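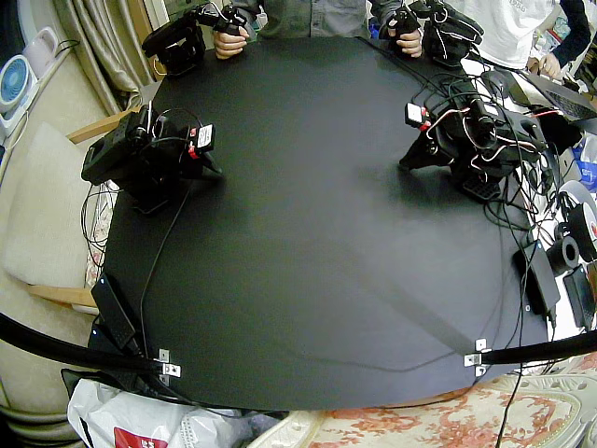 Le grand plateau noir, avec ses pans coupés.

4 juin 2019

Plusieurs personnes m'ont demandé des nouvelles de la table depuis mon billet de janvier, où j'expliquais que je cherchais une grande surface pour l'atelier. Elle est en place depuis un moment et je m'en sers assez pour en dire quelque chose.

Je l'ai achetée à Valentin Radu, qui vidait un local. Il en voulait 300 euros, on s'est entendus à 239, à condition que je vienne la chercher moi-même. Il ne savait pas d'où elle venait, ni en quoi était fait le plateau. Il l'avait reprise avec le local. Le mot « Skurnard » était écrit à la craie en dessous, ce qui ne m'a rien appris. J'ai cherché un peu, j'ai trouvé un village, un patronyme et un forum fermé, et j'ai arrêté là.

La forme m'a fait hésiter. J'avais en tête un rectangle, poussé contre un mur, comme tout le monde. Là, c'est un contour à peu près octogonal, avec des angles ouverts et un bord avant courbe. Contre un mur on perd de la place dans les coins. J'ai essayé quand même, pendant deux semaines, et les coins perdus ont servi à accumuler des cartons. Zamfira Neagu, avec qui je partage le loyer, a fini par dire qu'il fallait la mettre au milieu. On l'a tirée au milieu un soir et elle n'a plus bougé.

Au milieu, on peut se tenir de plusieurs côtés à la fois sans se donner des coups de coude. Quelqu'un peut travailler debout au fond pendant qu'un autre a son ordinateur portable posé sur le côté. Le bord courbe, à l'avant, est l'endroit où je m'installe le plus volontiers pour écrire. On n'a pas d'arête dans l'avant-bras. Avec l'ancienne table, j'avais une marque rouge sous le poignet tous les soirs.

Pour la couleur, je suis plus partagé. Le noir mat est très agréable à regarder. Il ne renvoie pas la lumière dans les yeux, et les ombres y restent grises et douces. Quand je travaille tard avec le plafonnier, c'est reposant. Par contre il faut oublier l'idée de retrouver une vis noire dessus. Les câbles noirs disparaissent aussi, les fils rouges et blancs se voient très bien. J'ai pris l'habitude de passer la main à plat sur le plateau avant de ranger, pour être sûr de ne rien laisser.

L'entretien, maintenant. J'ai fait à peu près toutes les erreurs :

Le produit à vitres laisse des auréoles. On ne les voit pas de face, seulement en se baissant.

L'éponge côté vert, même en frottant doucement, lustre la surface. J'ai une zone un peu plus brillante que le reste, grande comme une soucoupe, qui restera.

Le Vurnel, que Radu Buzatu m'avait donné pour les traces de colle, marche sur la colle mais sent très fort pendant deux jours. J'ai gardé le flacon pour les outils.

Ce que je fais désormais : un chiffon microfibre sec pour la poussière, puis le même à peine humide, eau tiède, une goutte de savon noir. Je ne frotte pas en rond, je vais toujours dans le même sens, et j'essuie tout de suite. Cela prend cinq minutes. La poussière se voit vite, surtout le matin quand le soleil arrive de côté, et je ne connais pas de remède à ça.

Le transport a été le plus pénible. Le plateau ne passait pas dans la cage d'escalier avec son piètement. Il a fallu démonter, monter, remonter. Chaiwat Saengthong est venu aider et a eu l'idée de le présenter debout sur un des pans coupés, ce qui a permis de tourner au palier – avec un rectangle de la même largeur, on serait encore en bas. On a fait 7 voyages en tout, piètement et petites pièces compris. Il nous manquait deux boulons à l'arrivée. J'en ai repris à la quincaillerie, un peu trop longs, avec des rondelles.

Deux choses restent à faire. Les pieds ne sont pas tout à fait de niveau et j'ai glissé un morceau de carton sous l'un d'eux, en attendant de vrais patins. Et je voudrais fixer une multiprise sous le plateau, côté droit, pour ne plus avoir à passer par le sol. Je n'ai pas encore osé percer sans savoir dans quoi je perce. Corina Olteanu me conseille une pince de serrage sur le rebord, sans aucun trou. Je vais probablement essayer ça d'abord.

Si quelqu'un reconnaît ce modèle, ou sait qui fabriquait des plateaux de cette forme, les commentaires sont ouverts. J'aimerais surtout savoir s'il existait une rallonge.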